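# Why Gears Have Teeth (and Never Need a Dentist)

Somewhere near you, right now, a gear is doing all the work and getting none of the credit. There may be one in the kitchen timer. There is one in the can opener, the crank kind, which your family keeps in the drawer where everything gets stuck.

A gear is a wheel with teeth. Plain wheels can push each other around too, but they slip, the way your socks do on a waxed floor. Teeth can't slip so easily. When one tooth moves, it shoves the tooth next door, and that one has to go along with it. 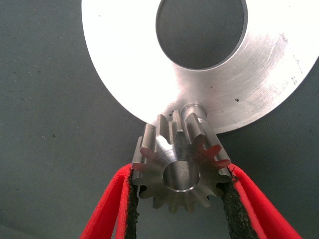

**CETAR, September** - The small toothed wheel by the big silver disc is called a spur gear, and its teeth are cut straight. A little gear like this also goes by the name of pinion, in case you want to sound important at dinner.

Now for some math. Sorry. Say a small gear has 9 teeth and it turns a big gear with 36. The small one has to go around four times before the big one gets around once. The big gear is slow, but it pushes harder. Bike riders know this trade very well, mostly from hills.

Heidrun Mayrhofer fixes old clocks here in Cetar and owns more than 920 gears. She keeps them in jam jars - clean ones, she says, though I found a raspberry seed.

**Try it:** Cut two gears out of thick cardboard, pin them to a box so the teeth meet, and turn one. Which way does the other one go?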